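Questions we get about the Griltier song finder

What does the finder do, exactly?
You type in a song you love and it brings back other songs in a matching key and at a similar speed, so you can slide from one into the next without that awkward clash. Iman Bensaid built the first version for her own party playlists, and we've been fussing over it happily ever since!

Do I need to know music theory?
Not a bit. If you can hum along, you can use it (though the key names are there if you like that sort of thing).

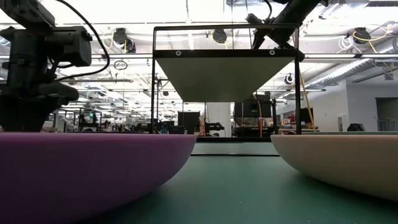
How close in tempo do two songs have to be?
We start you off at 2 beats per minute either way, and you can widen that in your settings. Slow ballads usually forgive more than dance tracks do, so play around and trust your ears.

Why does my song show two different keys?
Plenty of songs change key partway through, often for that big last chorus. We list the opening key first and the closing one after it.

Can I save my lists?
Yes, please do! A free account holds up to 22 lists, and you can send any of them to a friend as a plain link. 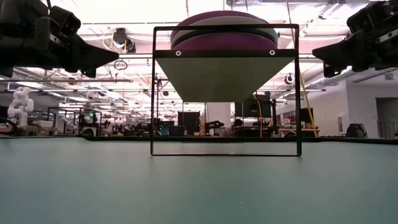

Black stand with fabric sling, on the tabletop.

A song is missing. Can you add it?
Send us the title and artist and we'll get to it as soon as we can. We added 263 requests in May, so the line does move.

Contact Griltier | © Griltier | Back to top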